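Picking Without a Table: Photos and Notes from the Mutero Home Trials

Mutero Group > Gallery > Home trials

Text by Matvii Hrynyshyn. Last edit 24 June 2018.

On this page we collect material from our work on collecting grasping examples inside ordinary homes. The paper gives the numbers and the method in full. The gallery is for people who want to know how the work looks from close, and for students who plan to do something similar and ask us by e-mail what the floor was like. The notes are short, and they are not in the order of the paper.

The question

Most grasping methods are trained over a flat table with one color of background. When the same model is taken to a home, it often closes the fingers on a shadow, on a line of the floor, or on nothing. We wanted to know how much of this problem comes from the background alone. So we kept the gripper, the objects and the training program the same, and we changed only the place where the examples were recorded.

Homes

We recorded in three homes. Haiyan Zou made the agreements with the families and prepared the visiting plan. In each home we asked that the furniture stays where it is. We did not put down mats or paper, and we did not move chairs to make space. In the first version of the plan we wanted to cover shiny floors with a thin cloth. Khrystyna Mykhailiuk was against it, and she was right, since the cloth would have removed the thing we wanted to study.

Wrist view

The model sees only what the wrist camera sees. There is no second camera from the ceiling and no depth image. The two fingers are always a part of the view, and we decided not to mask them. In our earlier work with masks, the model lost the feeling for how far the finger tips are from the object. When the fingers stay visible, it can compare the tips and the object directly.

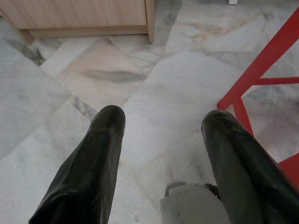 Stone floors were the hardest of all surfaces for us. Natural veins have no regular form, and the polish gives back the light of the room in a different way for each position of the wrist. A model trained only over the table gave high scores to dark veins, because for it a dark long shape on a pale ground was always a thing to pick. We call these cases "vein grasps" in the paper. The name began as a joke of Ketsara Mahawong and then nobody found a better one.

Empty views

In 30 percent of the recorded views there is no target between the fingers. At first we threw such views away as waste. Later Ustyna Hrynyshyn proposed to keep them and to label them as "do not close". This was the cheapest change in the whole project, and it had the largest effect on vein grasps. We recommend it to everybody who records with a wrist camera. You need no new equipment for it, only some patience with the labels.

Furniture legs

Thin legs of chairs and tables are a separate difficulty. They have almost the right width for the gripper, and a model without experience likes them very much. We label a leg as an obstacle also when it is far from the finger tips. In the test we stopped the arm by hand before any contact with furniture, and we counted such a stop as a failure.

Objects

We used 19 objects for training and kept other ones for the test. All of them are small household things which a person could drop on the floor. We avoided glass. We also avoided anything that belongs to the family, because the first rule of our visits is that we bring our objects and we take all of them home again. (One sponge is still missing.)

Recording day

One visit takes a full morning. We begin with the calibration of the wrist, then slow passes over the floor, then grasps led by hand. Between the passes we change the height of the wrist and turn it, so that the lines of the floor come from many directions. Please do not skip the turning. Our first recordings had all the lines in one direction, and the model learned this direction.

Result in short

With training examples from homes, the number of wrong closings on bare floor went down by 33 percent compared with the table examples, for the same amount of recorded data. On the plain table the two models were equal within our error. The gain was smaller on carpets, where we have fewer views, and we would not make strong claims about carpets.

What is still open

Strong sun on polished stone remains a problem. The model becomes careful and waits too long above the object. Khrystyna is now testing short sequences of views in place of single ones, so that a reflection which moves with the camera can be separated from a thing which lies still. We plan the next visits for October, when the sun is lower in the rooms.

Thanks

We thank the three families for their time and their tea. Questions about the labels go to Ustyna, questions about the visiting plan go to Haiyan, and for everything else please write to me.

Back to gallery index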